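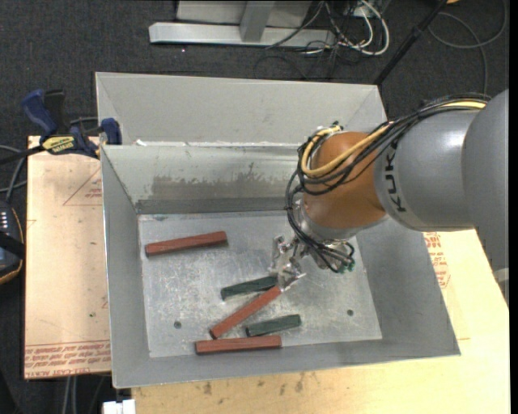

Bin check, bay 14 – Hanan Azar, December 2, 2025

Floor: OK. Scuffed and scratched all over, but that's just wear and I'm not fussed. Couldn't feel any burrs (gloves on, obviously!).

Holes in floor: OK. Both clear when I poked a rod through.

Walls: OK, needs a clean. There's a brownish-grey smudge along the back one that I'd love to see gone – the Grireo degreaser should shift it, give it a good soak first.

Rim: see comment. Ran my hand right round and found one rough spot near the front corner. Filed it down and taped it, please have another look in March.

Blocks, red and green: OK. No chips or splits on any of them. Pop them back in any old way, they don't need lining up.

Load label: FAIL. Should say 240 kg and the last digits have worn off. New one ordered from Platby.

Walkway: OK, 90 cm clear.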